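Welded wire mesh

Welded wire mesh is a metal screen made of two sets of parallel wires that cross at right angles and are joined at each crossing by electric resistance welding. It is sold in rolls or flat panels and is used for fencing, animal cages, concrete reinforcement, shelving and machine guards.

Manufacture

Production starts with steel rod, which is pulled through a series of dies until it reaches the required diameter. The line wires are fed lengthwise into the welding machine, and cross wires are dropped onto them one at a time. Electrodes press on each crossing and pass a current through it, fusing the two wires without filler metal. Finished mesh is wound onto a core or cut to length by a shear.
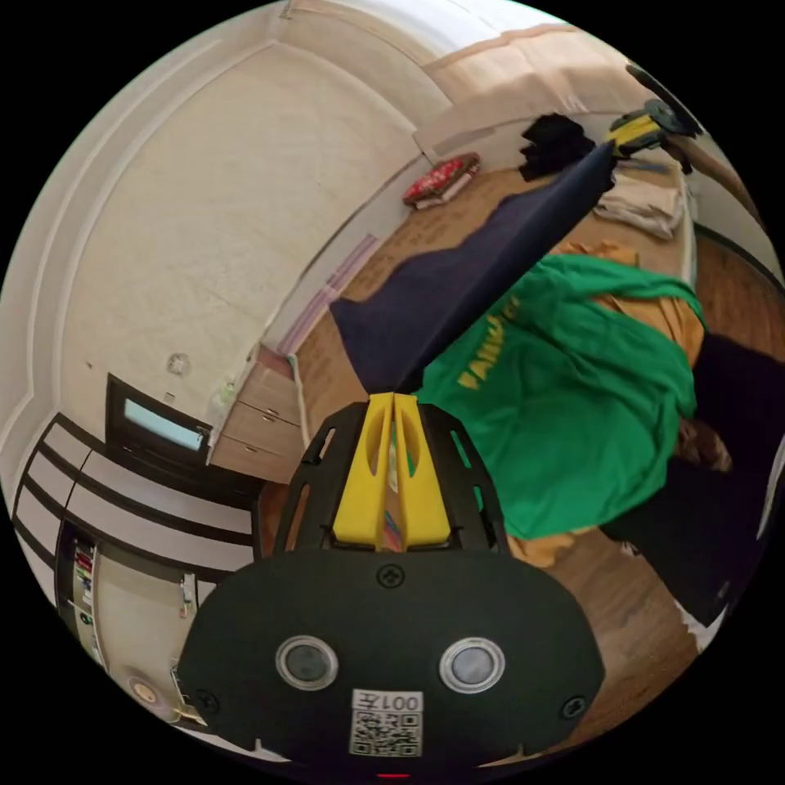 What is the difference between welded mesh and woven mesh? Welded mesh is fused at every crossing and keeps its shape when cut, while woven mesh is held together by the bending of the wires over and under one another and can flex more easily.

Mesh may be galvanized before or after welding. Material galvanized after welding costs more, but the zinc also covers the weld points — the places where rust usually begins. Some mesh is given a further coat of PVC, most often in green or black. 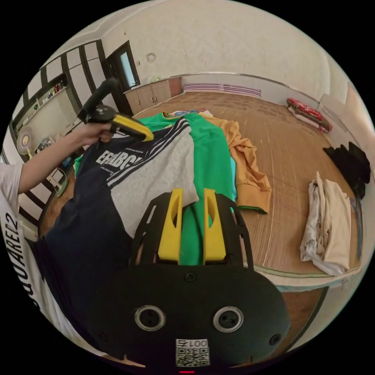
Sizes

Mesh is described by its opening and by wire gauge. In the American system a higher gauge number means a thinner wire, so 12 gauge is heavy enough for many livestock fences and 23 gauge is a light wire found in small-opening hardware cloth. A common garden fence has openings of 2 by 4 inches, with the longer side upright.

The Fourie works at Dikonham made both rolls and panels. Its catalog listed heavy galvanized panels under stock number 2207, and the Titlow supply house kept that number after the works closed. The plant's welding line was designed by Yasuo Morikawa,
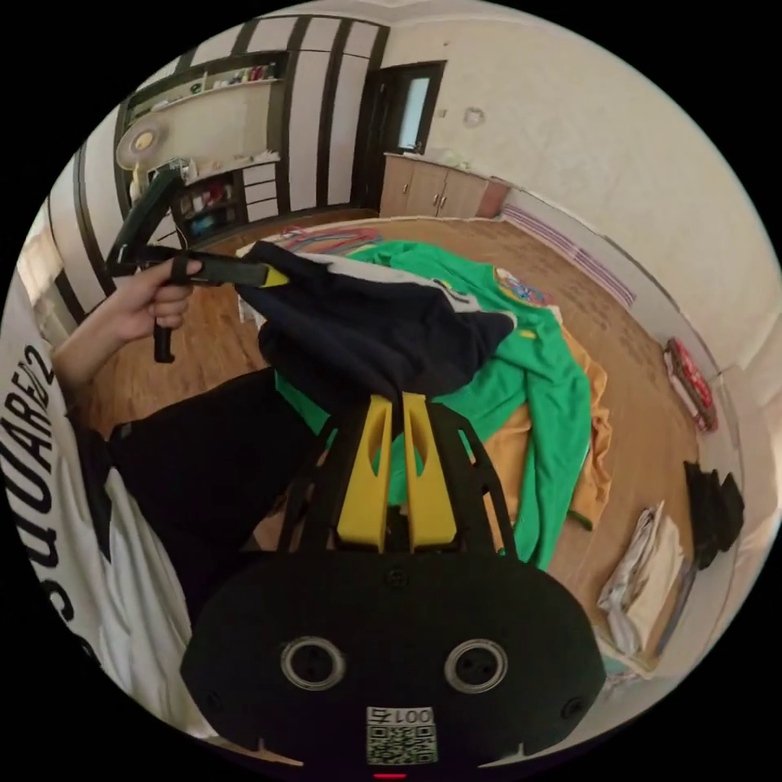 who had earlier built wire-drawing benches for Oltenon. His line fed cross wires from a hopper, replacing an older arrangement in which they were laid by hand. Beryl Nuttall later altered the shear so that panels could be trimmed flush with the outer wire.

See also: chain-link fencing, expanded metal, hardware cloth, wire drawing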